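Notes from the disassembly subgroup, April meeting

I took the minutes this time, so blame me for the spelling. Uyên Phùng chaired. The Jerkau people dialed in and dropped off once, right in the middle of the budget bit, so I've repeated that part at the end for them.

1. Last month's actions

The label question is settled. We're calling a run a "clean pull" only if the part leaves its seat and gets set down without a person touching anything. I'd been counting the ones where somebody nudged the tray and Uyên made me go back through my spreadsheet and take them out (ouch, but fair). Sarkus still owes us the updated logging script. I'll chase.

2. Two-stage grasping on the PC bench

This took up most of the hour. Quick recap for anyone who missed March: the old method, Ketum, learned the whole removal as one long motion, and it kept falling apart at the latches. The new one, which we're calling Hà for now, splits it up. First stage gets the fingers to the latch or the edge of the part, second stage only starts once the wrist view agrees that the fingers are where they ought to be. If it doesn't agree, the arm backs off and tries the approach again, 3 tries at most.

I put the bench views up on the big screen and we talked over them for a good while.

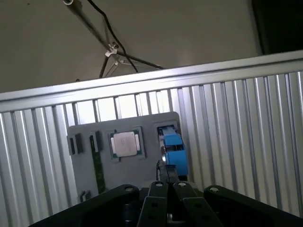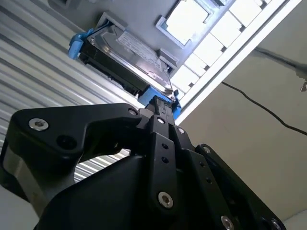
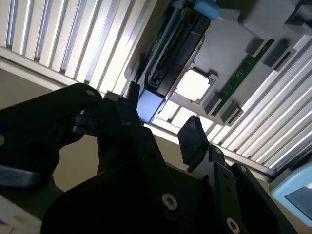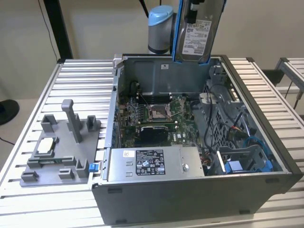
Uyên asked how much of the gain comes from the split and how much from simply having more demonstrations, and I have to admit I didn't have a great answer! Hà was trained on 2000 demonstrations and Ketum had fewer, so it's not a fair fight yet. What I could report is the test set: 53 attempts with Hà, and 13 of them failed. I went through all 13. Most were second-stage failures where the check said yes too early, the fingers closed, and the part stayed put. A couple were me resetting the bench badly, and we agreed those stay in the count anyway, otherwise we'll be arguing about every single one forever.

Jerkau wanted to know if the check could use the fixed view as well as the wrist view. I like the idea, but I'm worried about the arm blocking the part at exactly the wrong time. Uyên thinks it's worth a small trial before anyone writes it off. We went back and forth and she won.

There was also a long tangent about whether backing off should count as a failure. My view is no, it's the whole point of the method. Jerkau's view is that a customer watching it back off three times would disagree. We're going to report both: clean pulls on the first approach, and clean pulls overall.

Decided:
Retrain Ketum on the same 2000 demonstrations so the comparison means something.
Keep the test attempts as they are, no swapping out the awkward ones.
Try the extra view on drives only, memory and processors later.

3. Write-up

I have a draft of the method section, and it's too long. Uyên offered to cut it, and I said yes before she'd finished the sentence. The figure with the two stages needs redrawing; the arrows go the wrong way in the retry loop (my fault, I flipped it when I moved the boxes).

4. Budget, repeated for Jerkau

Spare fingertips are approved. The second bench is not, at least until the retrained Ketum numbers are in.

Actions
Me: retrain Ketum, chase Sarkus, fix the arrows.
Uyên: cut the method section.
Jerkau: send over their notes on how the fixed view should be cropped.

Next meeting same time, same room. Somebody please bring the long adapter.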